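Nasution Tabletop Cell - Pedestal Kit and Scene Pack

Part no. 947

Price on request. Ships from our Bidemden warehouse.

The Nasution tabletop cell is a single-arm bench cell for pick, place and tool handling work. The pedestal kit is the floor-standing version. It comes with the pedestal, the foot plate, the mounting bolts, a two-finger gripper adapter and the matching scene pack for the Flodemum simulator, so the layout can be worked out on screen before anything is bolted down.

What's in the box
Hexagonal pedestal, pre-drilled
Foot plate and gasket
Mounting bolts, 16 (12 plus spares)
Gripper adapter with two cable clips
Base cable, 400 cm
License card for the scene pack

The arm, the controller and the table are sold separately.

Setting up
Place the pedestal first and level it. Do not shim under the arm foot - shim under the pedestal. Lower the arm onto the foot plate with two people, start all the bolts by hand, then tighten them in a cross pattern. Route the base cable out the back and leave a loop big enough for the first joint to turn fully both ways.

Bring the table up to the pedestal last. It can stand square or at an angle. Whichever you choose, measure the two near corners from the center of the base and enter those numbers in the scene file. Most reach errors reported to us come from a table that was moved after the file was saved.

Long tools such as rods and probes need their own entry in the tool list. Enter the full length below the fingertips and set the approach height from the tool end, or the planner will clear the table with the fingers and drive the tool into it.

Care
Check the foot bolts after the first week and every January after that. Wipe the gripper fingers with a dry cloth. Replace the finger pads when the ribs are worn flat. If the arm drifts to one side after a hard stop, re-run the base calibration before you touch the joint offsets.

Scene pack
The pack holds 19 ready-made layouts, all editable. The rod handling layout has the arm on its pedestal, a rod gripped upright over the back of the table, and kitchen items spread across the top as obstacles. Load it, swap in your own table corners and run the clearance check before you try the same move on the real cell. 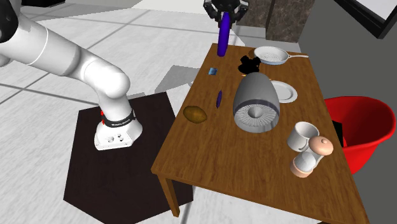
Dario Valentini: We run this kit with a longer rod than the default, and the clearance check passed while the real arm kept faulting over the back edge. The tool length was right but the approach height was still the stock value. Changed it and the fault went away. I'd put that step in bold in the manual.

Reply from Cenia support: Thanks, Dario. The approach height does not update when you edit the tool length. You have to save the tool entry and then set the height again on the next tab. The manual was revised in June 2025 and the step now has its own heading.

Spares
Finger pads, cable clips and foot gaskets can be ordered singly. Quote the part number of the kit and the serial number on your controller.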